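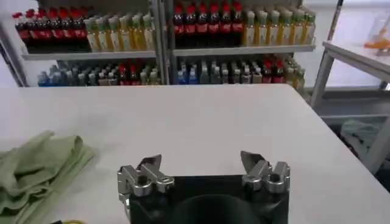 Frequently Asked Questions: The Kubo Gripper Build at Irkholm Shared Workshop

Search this site Enter keywords Go

General

What is the Kubo build?
Kubo is a tabletop robot arm under construction by members of the Irkholm Shared Workshop. The present stage concerns the two-finger gripper and the small camera carried at the wrist. The build is open to all members who have completed the tool induction.

Who is responsible for the project?
Subbarao Kurian is the project lead. Questions about parts, bench time, or changes to the design should be sent to him in writing through the address at the foot of this page.

Is Kubo a kit?
No. The arm was drawn up by members. The motor controller is a Dudero board, and the wrist bearing is supplied by Hulleo. All other parts are made in the workshop or bought as general hardware.

Gripper and camera

Why does the gripper have jointed metal fingers?
An earlier version used printed fingers, which bent under load and had to be replaced often. The present fingers are metal, with a pivot and an angled tip on each side. The tips lean toward each other so that they meet before the rest of the finger closes.

Why is the camera mounted at the wrist?
A camera in this position keeps both fingertips in view while the arm moves. It also allows the builder to check the opening of the gripper without standing over the table. Members who wish to add a second, fixed camera may do so on their own copy of the design.

What objects may be used for trials?
Soft goods are preferred at this stage. A folded or crumpled cloth is suitable and will not damage the tips if the arm comes down too far. Glass, open liquids, and anything with a blade are not permitted. The drinks on the shelving are not trial objects and should be left in place.

How heavy an object can the gripper lift?
The current limit is 249 grams. The motor is able to hold more than this for a short time, but members are asked to observe the limit until the new wrist bearing has been fitted.

Cost and parts

What does it cost to build a copy?
The parts list for one arm, including the gripper, comes to $282. Members who already own a power supply may deduct $40. Prices were last checked on Oct 16, 2021, and are subject to change.

May I order parts through the workshop?
Yes. Group orders are placed when seven or more members have asked for the same item. The next group order is planned for November. Payment is due at the time of the request.

Bench rules

What must be done before power is switched on?
The builder must confirm that both finger pivots turn freely, that no bolt is loose, and that the camera cable is clear of the joints. Hands must be kept off the table while the arm is enabled. The stop button must be within reach of the person operating the arm.

May the arm be left running unattended?
No. The operator must remain at the table until the power is off.

How should the gripper be left at the end of a session?
The fingers should be opened fully and the arm returned to its rest position. Cloths used in trials are to be folded and put away, including any that have fallen to the floor. Please enter the hours used in the bench log.

Can I take the gripper home to work on it?
The shared gripper does not leave the building. Drawings may be copied for personal use, and members are welcome to bring in their own version for fitting and adjustment. Home-built units must pass the same power check as the shared one.

Contact: Kubo project desk, Irkholm Shared Workshop | © 2021 Irkholm Shared Workshop | Back to top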